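Section 4. Setting up payments in the Kaltstead app

Read 4.1 first if you're coming over from the old Jalto login. Your old PIN won't work here.

4.1 Before you start

You need: your customer number, a phone that gets texts, and the activation letter. Letter is valid until the date printed on it. Lost it? Ask any branch for a new one, or request it under Help > Letters.

Note: joint accounts — each holder activates separately. Two people, 2 letters.

4.2 Activate the app

1. Install the Kaltstead app. Open it, tap New device.
2. Type in your customer number. No spaces.
3. Type the code from the letter. Capital letters matter.
4. Wait for the text message. Enter the six digits.
5. Pick a PIN. Not your birthday, not your card PIN.
6. Turn on fingerprint or face login if you want it. Can be done later under Profile > Security.

Caution: three wrong codes and the letter is blocked. Don't keep guessing, order a new one.

4.3 Add a payee

1. Payments > Payees > Add.
2. Name and account number. Copy and paste is fine but check the last digits, some phones drop teh final one.
3. Add a short label, e.g. "rent".
4. Confirm with PIN.

New payees are held for 2 hours before the first payment goes out. Applies to everybody, branch can't lift it.

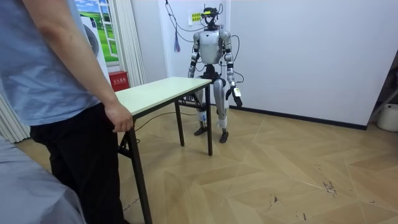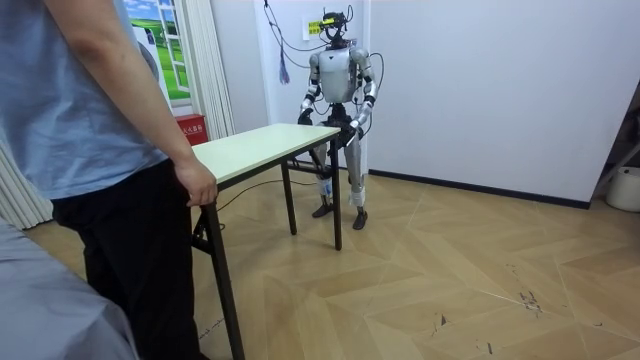

Fig. 4-1 and 4-2. Humanoid robot and folding table, two views.

4.4 Set up a standing payment

1. Payments > Standing > New.
2. Choose the payee. Must be on your list already, see 4.3.
3. Amount, first date, how often.
4. End date — leave blank if there isn't one.
5. Check the summary screen. Confirm with PIN.

Example: 123.00 to "Guerra Dental plan", monthly, first payment in June, no end date. Shows up under Upcoming straight away.

Note: if the date falls on a bank holiday the payment leaves the next working day. If you need it there sooner, set an earlier date yourself.

Caution: changing the amount does not change a payment already marked Processing. The new amount starts with the one after.

4.5 Limits

The daily limit is set at 2858 when you activate. To change it:

1. Profile > Limits > Daily.
2. Enter new limit.
3. Confirm with PIN and text code.

Lowering works right away. Raising takes until the next day. Payments between your own accounts don't count toward the limit, Grotov savings accounts included.

4.6 If something goes wrong

Payment stuck on Pending: check the balance, then check the limit. Still stuck, send a message from inside the app and include the payment reference.

Wrong payee: tap the payment, then Recall. Only shows while the payment is Pending. After that it has to go trough the branch.

Phone lost or stolen: log in on the website, Profile > Devices > Remove. Do this before anything else. Then call the card line if your card was with it.

Section last changed 22/06/2023, H. Vieira. Cards and cash withdrawals are in Section 5.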